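Forums > Food and Drink > Soft Drinks and Cordials > Giving up cola, month by month

Giving up cola - who's still going?

tassiedevilish
Right, I'm starting this because the old thread got to 130 pages and I can't find anything in it any more. I've been a cola drinker since I was a teenager, probably a bottle a day when I was on the Bandville run, and I decided in February that I was going to knock it on the head. I lasted 10 days the first time. Then there was a barbecue.

Second go is better. I'm having one can on the weekend and that's my lot. The headaches went after the first week but the mid-arvo slump is a shocker and I've been eating biscuits to get through it, so I don't reckon I'm ahead on sugar at all. What's everyone else doing? Cold turkey or tapering?

kelpiemum
Cold turkey, and I'd do it that way again. I tried tapering twice and all it did was make me think about cola all day long. One can at lunch, then is it too early for the next one, then I've "saved" one from yesterday so I can have two... you know how it goes. When there's none in the house I forget about it by tea time.

For the slump, try eating lunch later. Mine's at half one now and I'm right through till knock-off.

Gravel_Road
Disagree with the above. I went cold turkey and was so foul to live with that my wife bought me a bottle herself! Tapering worked because I swapped to cans. A can's a fixed amount. With a big bottle in the fridge door you pour a glass, then you top the glass up, then it's going flat so you might as well finish it.

Cost me more per litre but I was drinking that much less it evened out.

kelpiemum
Yeah but cans are how I got into strife in the first place. Carton of them in the garage, cold as anything, walk past it ten times a day. A bottle at least goes flat on you. I never once craved flat cola.

mothballs
Speak for yourself, I love flat cola. Mum gave it to us when we were crook and it's still the only thing I want with a temperature.

Not giving up by the way, just reading along with a glass in hand. Sorry all.

Otumley_Ron
Worth saying it's the caffeine for some people and the sugar for others, and they need different fixes. I switched to the sugar free one and felt no different at all, so for me it was clearly the caffeine. I have a cup of tea at the time I used to have a cola and that's done the trick. My brother-in-law was the other way round, he was fine on sugar free from day one and lost a fair bit off his gut.

If you're eating biscuits I'd say you're a sugar person, tassie.

tassiedevilish
Ha, I think you've got me there Ron. I did try the sugar free and it coats my teeth, can't explain it. Has anyone had the Tredik one? The servo near work has started stocking it and it's cheap.

Gravel_Road
Had it. Tastes like a melted icy pole. Kirui is better if you can find it, a bit more lime in it, though it's so fizzy you want to open it over the sink.

mothballs
Tredik is FINE. It wants to be properly cold, that's all. Half the people who bag it have had it warm out of the car.

Gravel_Road
I've had it cold. Still an icy pole.

kelpiemum
Can we not turn this into a brand thread, there's one of those already and it has 3,947 replies.

What helped me was getting strict about what the treat is. I don't do "a bit of cola now and then", I do a glass with pizza, and pizza is once a fortnight. Everything else is soda water with a squeeze of whatever's on the tree. I worked out I was spending about 198 dollars a month on soft drink for the household, which made me feel a bit ill to be fair. The kids whinged for a few days and then started asking for the soda water.

Otumley_Ron
Soda water gives me terrible wind but I'm glad it suits you.

tassiedevilish
OK here's my plan then. Lunch later, cup of tea at three, no bottles in the house, and I'm hanging on to the weekend can no matter what kelpiemum says. I'll report back at the end of the month - feel free to nag me if I go quiet.

Both my old mates, a bottle and a can. Only one of them is still welcome:

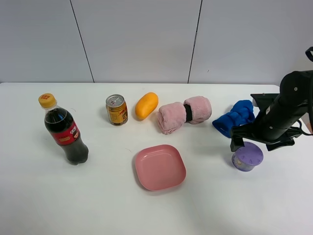 Replies after the first month

kelpiemum
Consider this your nag. How's the weekend can going?

tassiedevilish
Still one can! Well, there was a second one at a birthday, but I skipped the next weekend to make up for it. Biscuits are down to two a day. The tea's growing on me but I've had to go to a bigger mug.

mothballs
Skipping a weekend is more than I'd manage. Good on you.

Gravel_Road
Told you cans were the go.

kelpiemum
He had two, Gravel.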